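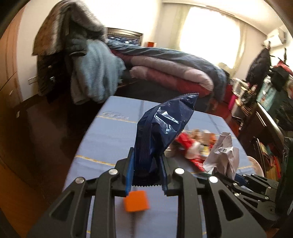 What the night cleaner at Grilstead keeps an eye on

She has cleaned the same two floors of an office building in Grilstead for 24 years. She starts at nine in the evening and is usually home before the buses stop. We met at the Quintanilla, the coffee shop across the street, before her shift.

"People think it's the bathrooms that are hard," she said. "Bathrooms are quick. You know what's in there. Desks are hard."

Her rule is that anything on a desk stays, even if it looks like trash. A snack wrapper on a keyboard stays. A wrapper on the floor goes. She learned this in her first February, when she threw out a napkin with a phone number on it and got a call from her supervisor the next morning.

She works for Gremik, which took over the contract from Skallell. The pay went up a little and the supplies got worse. "The bags are thin," she said. "I put 2 in each basket now. They asked me why we go through so many, and I told them."

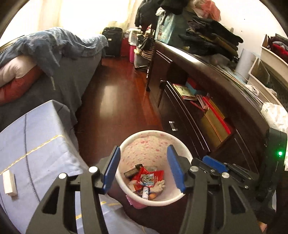

The hours suited her when her kids were small, and she never switched back. She sleeps until eleven and has the afternoon for errands. Her husband worked days for most of their marriage, so they talked on weekends and left notes on the refrigerator. She still has a shoebox of them.

Her building has roughly 900 people in it during the day. She has met maybe a dozen. One woman on the upper floor used to leave her tomatoes in August, in a bag with "for the night lady" on it.

I asked if she planned to retire. She said she would work through the summer and then see how her knees were. Then she checked the clock, finished her coffee and went across to sign in.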